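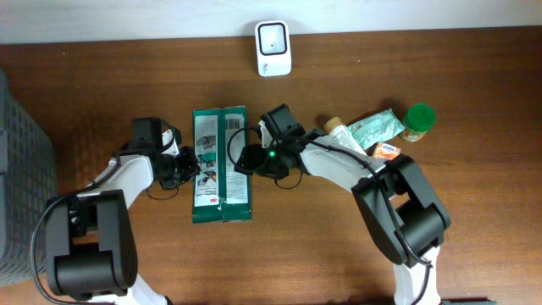

Janaka Selvanayagam replied that the labels had stopped matching the orders again, and that restarting the print service had made no difference this time.

Ticket: Packing slips print with the previous customer's address
Opened: March 27, 2019
Site: Timine, dispatch office
Software: Flundero order desk, label module
Priority: raised from normal to high after the first reply
Status: closed, one follow-up open

Original report

When we print a batch of packing slips from the order desk, the item lines are right but the delivery address belongs to the order before it in the list. The first slip in the batch is fine. Everything after it is one behind. Single slips printed from the order page are correct. We noticed when a customer rang to say she had a box with her name on the outside and someone else's address on the paper inside. The carrier labels come from a different screen and have been right throughout.

We have stopped batch printing and are doing slips one at a time. It is slow but it works.

Reply from support

Thanks for the report. Please send the following:
the module version, from Help, then About
the sort order used on the batch screen
whether any order in the batch has a blank second address line
one PDF of a bad batch, printed to file

Do not reinstall the module yet. It clears the log and we need the log.

Reply from Timine

Version is the one that came with the November update. Sort order is by postcode. Yes, plenty of orders have a blank second line, most of them in fact. PDF attached. The bad run starts on the second page.

We also tried it on the other PC in the office and got the same thing, so it isn't the printer. The printer on the second PC is a different make altogether.

Reply from support

The PDF has the fault in it, so we can rule out the printer, the driver and the tray settings. The addresses are already wrong when the page is built.

Please try these in order and note the result of each:

Test A. Print a batch sorted by order number instead of postcode.
Test B. Print a batch of 3 orders that all have a second address line filled in.
Test C. Print a batch sorted by postcode with the address cache switched off. The setting is under Label module, Advanced, Use stored addresses. Untick it, close the module and open it again. The change is not picked up until the module is reopened.

Results from Timine

Test A: all correct. Ran it again with a batch of 15, still correct.
Test B: wrong, sorted by postcode. So the blank line has nothing to do with it.
Test C: all correct, but the batch screen took far longer to open. With the setting ticked again the fault came straight back.

We can live with sorting by order number for now, but the shelves are picked by round and the rounds follow postcode, so somebody has to shuffle the slips by hand afterwards.

Reply from support

That narrows it down. The module keeps a stored list of addresses so that it doesn't have to fetch each one when the batch opens. When the batch is sorted by anything other than order number, the orders are put into the new order but the stored list is not always sorted with them.

What we don't understand is why yours is off by exactly one each time. A plain sorting fault would give a jumble. Can you look in the stored address file and tell us how many rows it has? The file is in the module's data folder and opens in any text editor. Please open a copy and leave the original alone.

Reply from Timine

1,534 rows. The order desk says 1,533 customers. The extra one is the first row, which has a customer number of zero and the rest empty.

Reply from support

That row is the cause of the shift. It looks like the remains of a customer record that was started and never saved. The order desk hides records like that but the label module reads them. When the module sorts by postcode it goes by position in the list, and the empty row pushes every address along by one. The first slip is right only because the module fetches that address fresh to draw the preview.

To clear it:

1. Close the order desk and the label module on both PCs.
2. Copy the whole data folder somewhere safe.
3. Delete the stored address file. Leave the other files in the folder as they are.
4. Open the order desk and go to Tools, Tidy customer records. Tick Remove unsaved records and run it.
5. Open the label module and wait for the message that the address list has been rebuilt.
6. Print a batch to PDF sorted by postcode and check it before printing on paper.

If you do step 3 without step 4 the empty row will come back when the list is rebuilt.

Reply from Timine

Done. Step 4 said 2 records removed, when we were expecting one. Step 5 took long enough that we thought it had hung, but it got there. The PDF is right on every page. Printed a full batch on paper after that and checked each slip against the carrier label. All match.

What was the second record?

Reply from support

Probably an unsaved supplier contact. They are kept in the same table but are not copied to the address list, so it would not have affected the slips. If you want to be certain, open the copy of the data folder you made in step 2 and look in the tidy log, or send it to us.

Reply from Timine

Looked. It was a half-entered contact for Hettiarachchi, the box supplier. They are in properly under another number, so nothing lost.

Closing notes

Cause: empty customer record read by the label module, combined with sorting by list position.
Workaround: sort by order number, or switch off stored addresses.
Fix at site: tidy customer records and rebuild the address list.
Passed to development: the module should match addresses by customer number and skip empty records. The site using the Vada add-on reported something similar and has been linked to this ticket.
Follow-up: Timine to run the tidy tool again at month end and say whether any new unsaved records turn up.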